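I finally made the switch to the Pevlow clinic in April, after four years of telling everybody I was going to. My old practice was lovely but it was 60 minutes away on a good day, and I was putting off every little thing (the sore ear, the refill, the flu shot) until it turned into a bigger thing.

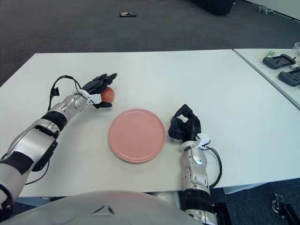

So I called, expecting to sit through the hold music, and a real person picked up! She had me in at 11 the next morning. The doctor went through my whole history with me, asked what I'd been eating, and didn't once look at the clock.

We use cookies to improve your visit. By staying on this site you accept our cookie policy.

The bill came to $109 before insurance, and the lab work went over to Brouwer, just past the pharmacy. My one grumble is the parking, so go in from the Terkitz side if you can.

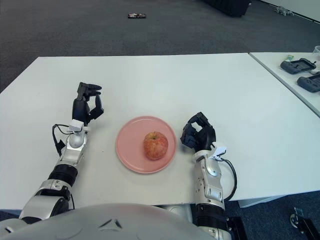
An apple on the pink plate.

I'm back there next month for my blood pressure, and I've promised to write my numbers down every morning until then. I've already missed two, but the notebook is by the kettle now.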